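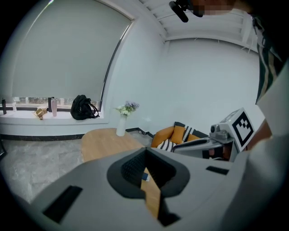 Department of Applied Machine Learning, Clonenard College

Search the book Enter a word or phrase Go

Mar 5, 2019
By the Clonenard Course Team

Chapter 3
Gathering Examples by Hand

Before we get to any of the learning in this book, I'd like to spend a good long chapter on where the lessons come from. Students are usually in a hurry to reach the part with the training curves (I was too, and I remember skipping straight to it in my own textbooks), but a system that learns by watching can only be as good as what it was given to watch. So pull up a chair, and let's talk about picking things up.

Suppose you want a robot arm to tidy a living room. You could try to write down every motion as a rule: lower the wrist this far, close the fingers, lift, turn. People did this for a long time, and for a part that always arrives at the same spot on a conveyor it still works very well. A living room is a different sort of place. There is a vase of flowers on the round table, a striped cushion in the orange armchair, a backpack and a couple of tumblers up on the window sill, and tomorrow half of it will have moved. Writing rules for all that would keep you busy into your retirement!

The other way is to show the machine. A person takes a gripper in the hand, one with a camera on it, and does the chore the ordinary way, while the camera records what the gripper faces. Each recording from start to finish is called an example, or sometimes a demonstration, and we will use both words in this chapter without fussing over the difference. The arm itself can stay in the lab. What you carry into the room is the hand, and the hand is the part that touches things.

A few terms will come up again and again, so let me set them out now. An observation is what the system gets to see at one moment. An action is what the hand does next. A marker, in our use, is a printed black-and-white square that software can find easily in a picture; fixed to a gripper, it helps tell you where that gripper is and which way it is turned. Put observations and actions side by side, in order, and you have an example that a learner can use.

How many do you need? Everybody asks, and I wish I had a nicer answer than "it depends on the chore." In the Ultden exercise, which you will meet at the end of this chapter, the finished set holds 1,607 examples of small objects being picked up and put down. An earlier set, Marchand, had 600, and for a single object on a single table that was plenty. Take the same 600 into a second room, with a different window and a different tabletop, and the learner stumbles badly. The examples had taught it the table along with the task, you see, and it had no way of knowing which of the two we cared about.

That brings me to variety, which gets a section to itself (Section 3.2) and deserves every page. Move the object between examples. Turn it. Raise a blind, lower it again, go and work in a different corner. Change who holds the gripper as well, as people reach in surprisingly different ways. Some of us swoop and some of us creep, and a learner that has only met swoopers can be thrown by a creeper.

You will also throw examples away, and I'd ask you not to be sentimental about it. In one afternoon's batch for the Denon exercise we discarded 29, mostly for fumbled grasps that ended with the object somewhere odd. Keep a note of why each one went. Section 3.4 asks you to sort a batch of your own, and the notes matter more to your grade than the sorting does.

Have a notebook beside you for Section 3.1, where we plan a first session and decide what counts as the start and the end of an example.

Reader comments

gripfan: Did the exercises last August. Wish I'd read the part about variety twice before recording everything at my kitchen counter.

mellowtorque: Is the Marchand set still available for download? The link in Section 3.2 takes me back to the contents page.

tabletop_tess: Same problem with the link. Lovely chapter though, I'm using it with my evening class.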